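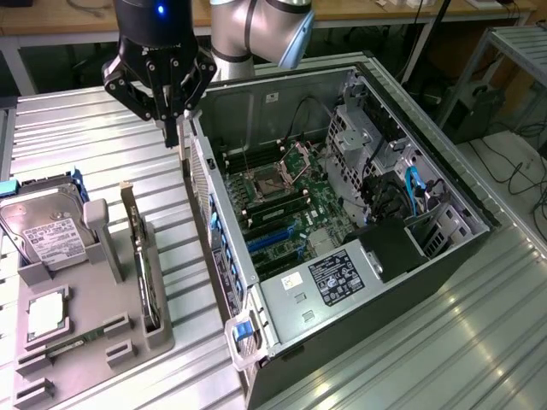
A reader wrote in after my last post to say that 8 gigs of memory is plenty for anyone who isn't editing movies, and that I should stop telling people to spend money. Fair enough! I love getting mail like that, and I've been chewing on it all week.

My answer is that it depends how you browse. My own machine ran on 8 for years, and it was fine until I got into mapping old rail lines. Now I keep the Finurgate archive open in one window, a huge scanned map in another, and music going the whole time (the Le Roux live sets, if you're curious). With 8 the fan would start up and every click took a breath. I went to 64, which is silly, I know, but the sticks were on sale at the Stetard surplus store for 80 dollars and I have no willpower in that place.

Oh, and the difference! I can drag the whole Jidilby branch line across the screen and it just glides. I found two sidings I'd never noticed, simply by zooming around for fun.

So if you're happy with what you have, keep it, really. But open your system monitor on a busy evening and see how full the memory gets. If it's sitting near the top, look up what kind your board takes before you buy anything. I once brought home the wrong type and paid a 20 dollar restocking fee for the pleasure.

Next time I want to get into hard drives, and which of my old ones still spin. Keep the mail coming, especially if you think I'm wrong about this one.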